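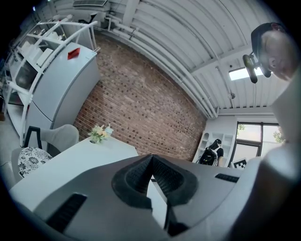 Pascu, our lunch and befriending scheme for people newly living alone, has reached the end of its second quarter with its money mostly intact and its kettle replaced. We served 853 lunches against a target we set in a fit of optimism and would prefer to leave in the original bid. The table dressing has been kept modest: a small bunch of cream and yellow flowers on a white table costs little and gives shy guests something to remark on before the soup arrives. Soup remains the most argued-over line in the budget.

Home | Our work | Reports | Support us

Visiting has gone better than lunch. We made 236 home visits, 12 of them to people who first told us firmly that they wanted no visitors and then kept us until teatime. The Hareo estate is still hard to reach. The bus was withdrawn in May, and the leaflet we had printed gave its old times in very large type, as your guidance on accessibility recommends.

We moved our bookings to Listo in April. It sends reminders by text, which guests like, and sends them again at ten at night, which they don't. The supplier has promised a fix in July without saying which July. 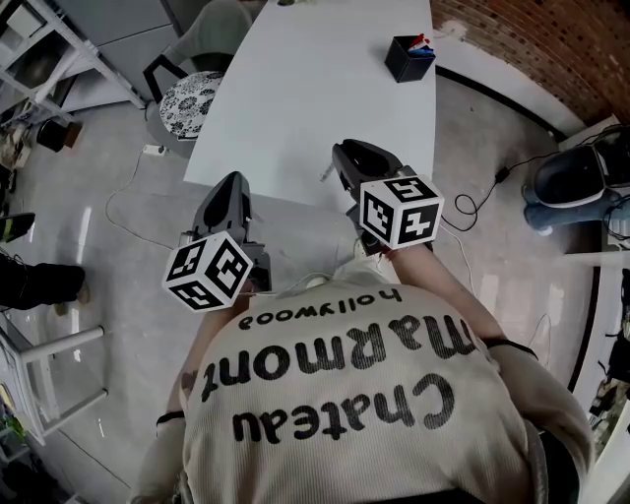 Spending and next quarter

We are under budget on travel (see buses) and over on food (see soup). We ask to move the difference across. With your agreement, we will open a second lunch at Jollel with 10 places and a shorter menu.

Related reports
Pascu: first quarter
Jollel hall: heating costs
What we learned from the leaflet

Contact us | Back to top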